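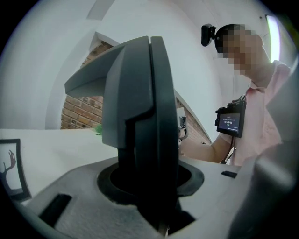

My mother used to say that housework is the only job you finish by starting it again, and I have thought of her a good deal this spring, because I've been reading everything I can find about whether a machine might take some of it off my hands. The chore I'd give up first is dusting. Think of an ordinary white table with a framed picture standing on it, a dark shape on a white background, the kind of thing we all have somewhere. A person leans over, stretches out an arm and gets on with it, hardly thinking. A gripper with a dark, notched plastic finger has to be told, or shown, every bit of that – how near it may go, how hard it may press, and what to do when the frame starts to tip.

I got into all this through my old neighbour Veikko Hirvonen, who spent most of his working life at a packing firm in Jomthorpe and has now retired to a cottage with far too many shelves. They had a machine there called the Herine, which lifted boxes of tea towels off one belt and set them down on another. On a good shift it managed 428 boxes an hour, and Veikko was as proud of it as if he'd built it himself. But then a supplier changed the boxes, only a shade softer at the corners, and it took 13 days to get the thing going properly again. Thirteen! My grandson could have done it after one cup of squash.

And that, I think, is where we are. If the job is the same every time, a machine will beat you hollow. My house is never the same two mornings running. There are letters on the table, then there aren't, then somebody has left a glove on the letters.

I do have a robot vacuum, a Staklow, bought last December for £346 (I still wince). It's very good in the hall and hopeless under the dining chairs, and I find I tidy up before it comes out, rather as my mother did before the cleaner. Veikko says I should have put the money towards a decent upright. We've agreed to differ, though he did borrow it for a week and gave it back with some reluctance.

Would I pay £500 for something that could dust a shelf and put everything back where it was? Yes, tomorrow, and I'd make it a cup of tea as well. Until then I shall carry on with the yellow duster and the wireless. If any of you have something at home that does more than floors, do write and tell me, as I'd love to hear how you get on with it.

Contact | © 2024 The Seppälä Letters | Back to top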